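Lutberg Park, Field 4: preseason goal and pitch check
February walkaround, done before the 4 pm under-12s

Goals, north end
Anchors: OK, all in. Rear left needed a turn with the wrench.
Crossbar: OK. Slight sag, same as last year.
Net clips: 3 missing, right post. Replaced from the Kaczorowski bag, that bag is nearly out.
Warning sticker: faded, cant read the bottom line. Order new.

Goals, south end
Anchors: FAIL. Front right pulls up by hand. Goal laid face down and chained, do not use until fixed. Radau has the quote.
Crossbar: OK
Net: hole low on the left side, ball goes through. Tied with cord for now.

Playing surface
Walked corner to corner. Soft by the east touchline, studs sinking, keep the assistant ref on the path side if it rains again. Two sprinkler heads sitting proud near the box, pushed down, one popped back up. Cone on it. Needs a proper fix before any match, training OK at the other end only. 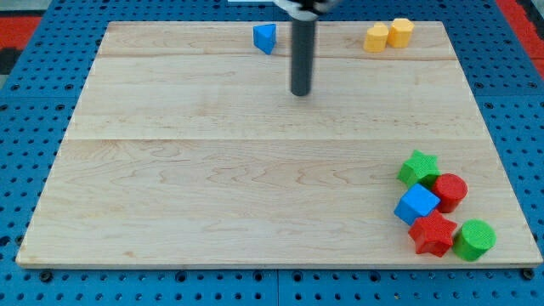
Corner flags: 4 out, 4 straight. One base cracked but holding. Line paint OK except the center circle, redo.

Benches and rails
Home bench: OK
Away bench: loose bolt, tightened. Check again in 20 days.
Spectator rail: sharp end by the gate, taped. Tape wont last, get a cap.
Bleachers: 188 seats per the plan, top row closed off until the handrail is back on.

First aid and access
Ice packs: low
Stretcher: OK, straps OK
Defib: green light, pads in date
Ambulance gate: padlock stiff, oiled it. Key on the Mukness ring, and the spare is NOT in the box where it should be. Whoever has it please bring it back.

Lights
East mast: one lamp out. OK for training, not for a night kickoff.
West mast: OK

Result: open for training, north half only. No matches untill the south goal and the sprinkler are signed off. Recheck the anchors at both ends before the first home game.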